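共享工坊机械臂小组碰头会记录
八月,周五晚上七点半开始
记录人:我(上次说好轮流记,结果又轮到我,算了,我打字快)

先说到场的:Morag MacRitchie、老邱、小霍、阿敏,还有我。Thampi 那边的人说要来看看,最后发消息说堵在路上,让我们先开。

一、料箱的固定
上次试抓的时候箱子跟着夹爪跑,老邱差点把咖啡洒了。这回改用夹具把箱子夹在木板上,老邱推了半天,说行,不动了。Morag 觉得夹具占地方,以后想换成螺栓直接锁死,可是木板是公用的,打孔得先问一声。我去问,下周给答复。小霍插了一句,说别打孔,打了孔他周日做柜子的时候木屑全往里掉。这个先记着,没定。

二、线和气管
这一项吵得最久!阿敏嫌手腕那里的线圈太鼓,怕转到某个角度会刮到箱壁。老邱的意见是宁可松一点,收得太紧,手腕一转就扯接头,他在 Gudow 修设备那几年见得多了。最后折中:线圈先留着,扎带的位置往上挪一挪,动作程序里给手腕的转角加个限制。阿敏写程序,老邱挪扎带,谁先弄完谁在群里喊一声。

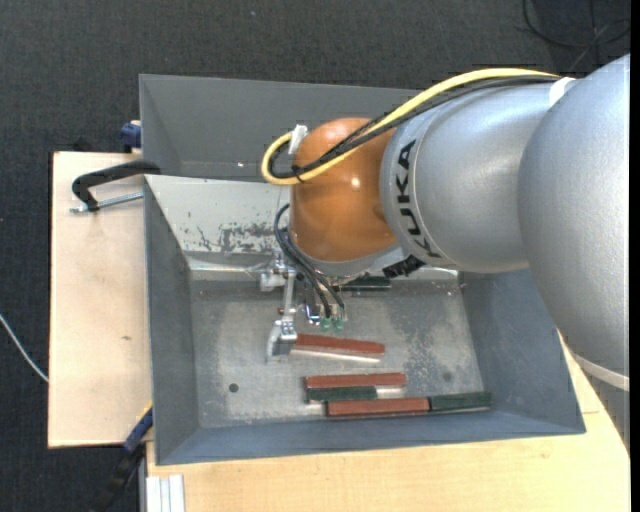

三、抓取测试
料还是用那批红褐色和深绿色的长条,散着放,不摆整齐,摆整齐就没意思了。小霍提议先只抓红褐色的,绿的在灰箱底上太难认,Morag 不同意,她说难认的才要早点测,不然拖到最后又是通宵。表决了一下,听 Morag 的(小霍保留意见,让我一定写进来,好,写了)。
测试先跑 20 次,每次抓完把料重新倒一遍。速度先放慢,等大家都放心了再说。失败的也要记,别像上回那样只记成功的,我回家对着表格看了半天,一头雾水。
贴着箱壁的料怎么办?聊了一会儿,我的想法是让夹爪先把料往中间拨一下再抓,阿敏觉得可以试,但是拨的力道她心里没底,得上机慢慢调。

四、花钱的事
夹爪指头的备件,Grastwood 报价 200 元,Ustar 便宜些,可是要等 3 周。大家都不想等,就买 Grastwood 的。今年这个项目的预算总共 1000 元,之前买接头和气管花掉了一部分,具体还剩多少老邱回去翻单子,他的单子都塞在工具箱里,祝他好运。

五、安全和杂事
机械臂通电的时候,手不许伸进箱子,捡料也不行,先停机。Morag 说这条要打印出来贴墙上,字大一点。
地毯上的线要理一理,我自己上周就绊过一回。小霍有多余的理线槽,下次带来。
用完夹具请放回原来的架子,木工那边的朋友已经来问过两次了,怪不好意思的。

下次碰头还是同一时间,阿敏可能晚到半小时。Thampi 的人九点多总算到了,我们正在收东西,跟他聊了几句,他对拨料那个办法挺感兴趣,说下次带个力传感器来借我们用,太好了!

待办:我问打孔的事;老邱挪扎带、查账;阿敏改手腕限位;小霍带理线槽;Morag 下单买备件,顺便打印安全那一条。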